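Brularbridge Conjuring Forum > Stage & Parlor > Building and Apparatus

Topic: Thread vs. magnet for the rising card in a medium room

drandeseck_dave
I run a rising card in the second half of a parlor set. The current method is a thread over the rear lip of the houlette, down through the table, to a counterweight. It has been reliable in the living room. Last month I did the Catterall library hall, which seats 80, and the card stalled halfway twice. Humidity in the hall was high and the cards had been out of the box since the afternoon. I am considering the Mivia motor unit, or a magnet pull from below. Has anyone run either one for a full season?

flatpack_wizard
Cards swell. A poker-size deck left out in a damp room will bind in a houlette cut to tight tolerance. Before you replace the method, open the houlette by the thickness of two cards and test again. A counterweight delivers constant force, so if the friction goes up the card stops.

old_topit
Agree on the friction, disagree on the houlette. If you open it, the deck leans and the front row can see the gap behind the riser. Add weight instead. I use 16 grams on a waxed thread and it has never stalled on me.

flatpack_wizard
16 grams is fine until the card clears the lip, then it shoots. You need some damping. What do you have on the release?

old_topit
A felt brake on the spool. One strip, glued. I replace it every January.

sidesteal43
I have the Mivia. The motor is quiet enough past the third row. Closer than that you need music or patter over it. Speed is constant, so a swollen deck does not change the timing. Battery life is adequate for two shows. The drawback is the switch, which sits on the underside and has to be reached with the left thumb. I moved mine to a foot pedal.

drandeseck_dave
Did moving the switch require cutting the case?

sidesteal43
No. Two wires out through the existing screw hole. Put a strain relief on it or they will pull loose in transport.

old_topit
A motor is one more thing to fail. Thread can be replaced between shows with what is in your pocket.

sidesteal43
Thread fails more often. I logged 43 performances with thread and had five breaks. The motor has had none so far, over fewer shows.

parlor_rat
On the magnet question: it works if the table top is thin. Through anything thicker than a cutting board the pull drops off fast and you end up with a magnet large enough to grab your watch. Also keep it away from any shimmed coin in the same set. I would not use it for a card that has to travel its full height. It is good for starting a move and poor at finishing one.

flatpack_wizard
Seconded. The force curve is the wrong shape for this.

drandeseck_dave
Edited 16/06/2024 to add results. I opened the houlette by one card, not two, and went to old_topit's weight with the felt brake. No stalls in the kitchen with a deck left out overnight. I also sanded the inside faces to 800 grit and waxed them, which made more difference than the weight did. I will keep the thread for now and try the motor if it stalls again at Catterall. The remaining problem is the thread hole, which rubs on the down stroke, so I plan to line it with a short piece of nylon tube

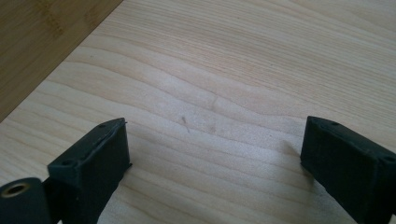 and flare both ends with a warm soldering iron so there is no edge for the thread to catch on. If anyone has a tube size that takes waxed thread without drag, please post it.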